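Ticket 822: right gripper drops out when the arm reaches low
Machine: Marnus, room unit, Lodside
Raised by: Caroline Kioko
Status: open, watching until Friday

Hello all, and sorry in advance for the length of this one, I wanted to get it down while it was still fresh in my mind (and before anyone else spends an afternoon on it like I did!).

The trouble first. Marnus has been losing its right gripper in the middle of a reach. The arm itself carries on quite happily, but the fingers stop answering and the log fills up with error 201, which on our Brulier controller means the gripper hasn't replied in time. We give it 2000 milliseconds before it complains, and that's already generous, so I didn't want to just make the number bigger and hope for the best. A restart of the gripper brings it back every time, and then it goes again on the next low reach, or the one after that if you're lucky.

What I noticed on Monday's notes, and what the notes before that never quite said, is that it only seems to happen low down and stretched out. Reaching for a high shelf, fine. Reaching for something at waist height with the arm tucked in, also fine. Bedside height with the wrist turned, and off it goes. To me that smells of a cable being tugged and not of anything in the software, though I did reload the settings first, as you do, and it made no difference at all.

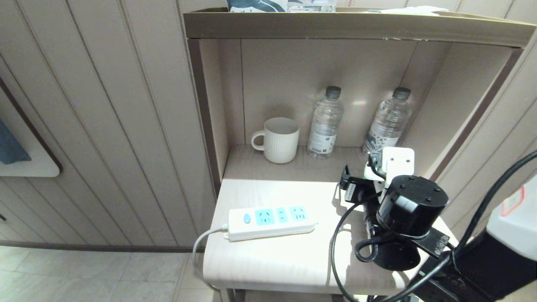
So I held the arm at bedside height, switched the drive to hold, and went along the thin cable with my fingers, a few inches at a time, with the status page open on the laptop beside me. Nothing near the gripper end. I gave the plug a good gentle wiggle and the reading stayed put. It was only when I got back towards the wrist joint and bent the cable the way it bends on a long reach that the reply time jumped, and with a little more bend it vanished altogether. Let go, and back it came. I did that several times over, partly to be sure and partly, I'll admit, because it was so satisfying after two days of nothing.

The tie nearest the wrist had been pulled up far too tight. The outer sleeve had a flat spot under it, and there was hardly any slack left on the far side for the joint to use. I think that's my own doing from when we refitted the clamp finger in July, so apologies, everyone!

What I've done so far:

- Powered down at the main switch and cut the tight tie off
- Swapped the gripper lead for the spare Katsaros one from the drawer (that was the last, so please could somebody order 2 more)
- Left a proper loop of slack at the wrist and tied it loosely, so a finger slides underneath
- Turned the wrist by hand through its whole travel, watching that the loop didn't catch on the bracket
- Powered up, homed, and ran the low reach routine over lunch

No 201s in the lunchtime run, and the reply time sat nice and steady. I'm not closing the ticket yet, though, as it has gone quiet on us before and then come back the moment we all relaxed. Please leave the timeout where it is for now, and if you see the error again, don't restart the gripper straight away. Put the drive on hold and have a feel along that wrist loop first, then add a line on here with the arm position.

The old lead is in a bag on my desk with the ticket number on it. I'd like to open it up and see whether a core has gone.

Thank you all for being so patient with it,
Caroline

Related tickets
Marnus: left gripper slow to home after power cut
Marnus: clamp finger refit, torque settings wanted
Brulier controller: status page freezes on laptop
Lodside: spare leads and cable ties, stock list
Marnus: wrist joint squeak on long reach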